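Before You Buy the Seat, Sit on It

When my parents changed their bathroom in July, they spent three weeks choosing the tiles and one afternoon choosing the toilet. My mother regrets the proportion. The tiles are beautiful, and the seat is too low for my father's knees.

I told this story to Nazanin Sadeghi, who has sold bathroom fittings at Karimi for 14 years, and she did not laugh. She hears it almost every week. People are shy, she explained. They will open every drawer of a vanity unit, but they walk past the toilets quickly and look only at the price.

Her first advice is to sit down, with shoes on and the lid closed if you prefer it. Then sit again on a different model and stay there for a minute. Your feet should rest flat on the floor. If you have a tall person and a small child at home, bring both of them.

Her second advice concerns the wall. A bowl needs free space on each side, and customers who measured only the width of the bowl have returned more than 10 units to her this year. Measure from the center line to the nearest cabinet, and write the number on your hand if you must.

Then comes the electricity. Models with a heated seat or a washing function have a control panel on the side, and they need an outlet close by. Kenneth Panganiban, a plumber who installs for Astov, charged one family 424 dollars to move an outlet that was on the wrong side of the room. "They had bought the toilet already," he said. "I asked them why they did not call me first."

Color is the easy part. White is still what most people take, and it is what I would take also. It goes with a gray floor, with old towels and with any paint you choose later.

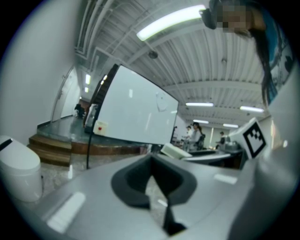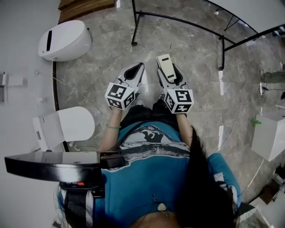 Home & Interiors Desk

A curved low partition, like the one behind the two white toilets in the second picture, is something I would like in my own home, but my bathroom is a narrow rectangle and Kenneth has already told me no. My parents, meanwhile, paid 175 dollars for a raised seat. My father says it is comfortable – my mother says it does not match the tiles.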